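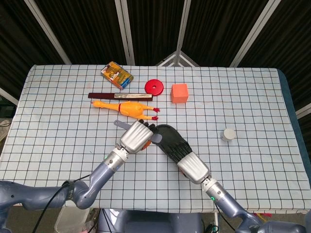 Ticket 702
Station: Grikine, two-arm table
Opened by: Tanko Nwachukwu
Assigned to: Jarmo Rissanen
Priority: 2
Opened: January 2019
Status: Closed, follow-up open

Problem
Right arm goes into protective stop when both hands work close together near the middle of the table. Arm holds position, hand stays powered. Left arm keeps going until its own move is finished, and that is the part I don't like. Both arms are supposed to stop on a fault from either one.

Happened four times during the handover routine, never on single-arm picks. Controller shows fault 248 (joint torque limit, wrist) each time.

Tanko

Jarmo, first reply
Please don't run two-arm moves until we know why the left arm carries on. Single-arm is fine with someone at the stop button. Send me the controller log and the stop settings from both sides. Was anything changed since the last good run?

Tanko
Log and settings sent. Right hand was taken off and put back on Thursday to replace a finger cable. Nothing else that I know of. Tablecloth and objects are the same set as before.

Jarmo
Two separate things here.

1. The fault. The payload entry for the right arm is blank. It gets cleared when a hand is removed and has to be typed in again. With no payload set, the controller reads the weight of the hand as outside force, and with the arm stretched toward the center it goes over the limit. Load the saved values from the Pindo folder, then run the wrist zero with the hand open and clear of the table.

2. The left arm. Stop link is set to "report only" on the left controller. It logs the right arm's fault and does nothing with it. Change it to "stop both" and restart both controllers. A reload is not enough.

Test with the table cleared, at low speed, one person on the button.

Tanko
Payload loaded, wrist zeroed, link changed, both controllers restarted. Cleared the table and ran the handover at low speed, no fault. Then forced a stop on the right arm in the middle of a move. Left arm stopped with it. Repeated from the left side, same result. Back to normal speed with the objects out, no fault so far.

Jarmo
Good. Closing the fault. I'm keeping a follow-up open for the stop link, as the log doesn't go back far enough to show who set it or when. The station at Astgate was set up from the same file in July, so it needs the same check before anyone runs both arms there.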